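Part-time stocking assistant, staff refreshment rooms
Clernness site, facilities supply group

Clernness is looking for one part-time assistant to keep the drinks refrigerators and dry shelves filled in the shared refreshment rooms. The post starts in April. It reports to Renzo Carbone, supply lead.

Scope of the work

The site has 4 refreshment rooms. Each has one tall refrigerator for canned and bottled drinks, one dry cupboard and one returns crate. The Ondard room is the largest and takes the most stock. The combined target level for chilled cans is 196 units, checked at the start of each shift and brought back up before the end of it.

Duties

Collect the day's stock from the ground floor store and move it by cart to each room.
Fill the refrigerators to the level shown on the room sheet. New stock goes to the back, older stock to the front.
Stand cans upright where shelf height allows. Cans may be laid on their sides on the low shelves, with the printed side facing out.
Pull out drawers and door bins, remove anything past its date, and wipe the surfaces before refilling.
Wipe the outside of each refrigerator, top included, once per shift.
Check door seals for splits and trapped crumbs. Report a seal that does not close flat.
Enter the quantities added and removed on the room sheet, then copy them to the Zamfir stock log.
Flatten cardboard and take it to the loading bay.

Doors should not stay open longer than the filling needs. Bring the cans to the room first, open the refrigerator second. A door left open sets off the temperature alarm, and the alarm has to be entered in the log with the time and the room name.

Dented cans are accepted if the rim and the tab are sound. Cans with a damaged rim go in the returns crate and are written off at the end of the shift. Please do not put them back in the store — they get picked again by the next person.

Requirements

Able to lift a full case from floor level to a cart and to work standing for most of a shift.
Able to reach the upper shelf of a tall refrigerator, with a step if needed. Steps are provided.
Able to read and fill in a printed sheet accurately.
Earlier work in a store, canteen or warehouse is useful but not required. Training takes 2 shifts and is paid at the full rate.

Not part of the post

The assistant does not handle cooked food, operate the coffee machines or repair refrigeration equipment. Faults are passed to the maintenance desk. Personal food left in the refrigerators is dealt with by the room users. The assistant may move it to reach a shelf but should not throw it out.

Hours

Morning shifts, from 6:30 a.m. to 10:30 a.m. The rooms are open to staff during this time, and the assistant is expected to work around people who come in for a drink. Shift swaps are arranged with Renzo Carbone and need to be agreed before the end of the previous shift.

How to apply

Send a short letter and a list of earlier jobs to the supply office, marked "Stocking assistant". State which mornings you can work. A full résumé is welcome but has no effect on the first selection. Candidates who pass the first selection will be asked to come in for a practical trial: stocking one refrigerator from a cart and completing the room sheet. The trial is scored out of 100, with the larger share of the marks given to placement and stock order and the rest to the sheet. Speed is not scored.

Applicants will be told the outcome of the trial by letter or phone. The successful candidate receives a locker, gloves and a work jacket.

Refrigerator and green cans of the kind handled in the post:

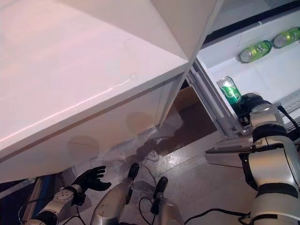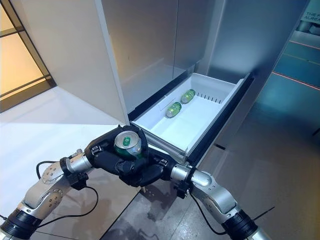 Comments

Tamunoemi Bako: Does the lifting requirement cover the whole route from the store, or only floor to cart? I did similar work at Nasau and the cart had to be unloaded by hand at every doorway with a raised sill. If the Clernness rooms have level floors I would like to apply, but I would want that confirmed before the trial. I would also like to know whether the room sheet is filled in before or after the returns are taken out. At Nasau we did it before, and the log never matched the shelf.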